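**Re: Thread count — is 400 a con?**

**plalow_pete:** Paid extra for 400 in the Seldale sale. Feels like a school shirt. The white does look smart against the headboard, I'll give it that.

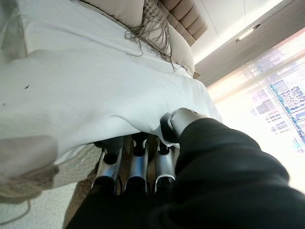
*Last edited: August, 7:13*

**muli77:** Anything over 200 is marketing. They count each twisted strand twice and charge you for both.

**plalow_pete:** So I've bought 200 with ideas above its station. Marvellous. It creases the minute you turn your back, too.

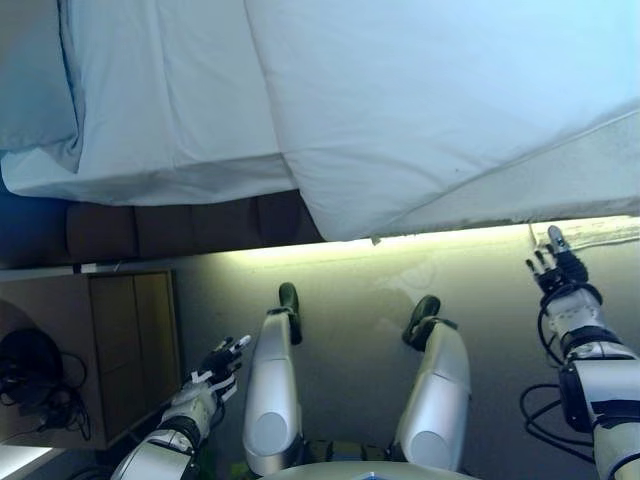
**tansy_b:** Disagree with muli77. My 400s from Drandaveo were cardboard for 7 washes and lovely ever since. Skip the softener.

**muli77:** Seven washes! I've had shorter relationships.

**plalow_pete:** Softener binned. On wash two. Is percale meant to rustle?

**tansy_b:** Yes. If you wanted quiet you should have bought sateen.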